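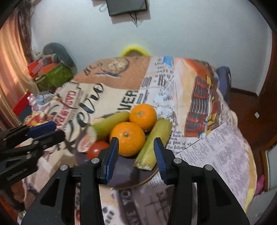

Kestano Hand Gripper: Kitchen Handling Tips

The Kestano is sold by Oberholzer as a two-finger hand gripper with replaceable ridged pads. The kit includes one gripper, 2 spare pads and a hex key. These notes cover fruit and vegetables.

Soft produce
Close on a tomato at its widest point and stop at first contact. Ripe fruit marks easily.

Round produce
Take oranges from the sides, with the stem spot facing up. If two are touching, lift the outer one first.

Long produce
Grip zucchini across the middle. Held near the cut end, it swings.

Table setup
Use a plate with a low rim. Smooth the tablecloth before starting, or the fingertips catch in the folds.

Cleaning
Wipe the pads with a damp cloth after each session. Once a week, remove them and soak for 15 minutes in warm water and dish soap. Do not soak the body.

Screws
Check the frame screws every Thursday if the tool is in daily use. Snug is enough. Overtightening makes the fingers stiff.

Replacement pads are sold in packs of 5. Trisamix pads fit but are thicker and reduce the opening.

Notes by Konrad Hämmerli, Wistham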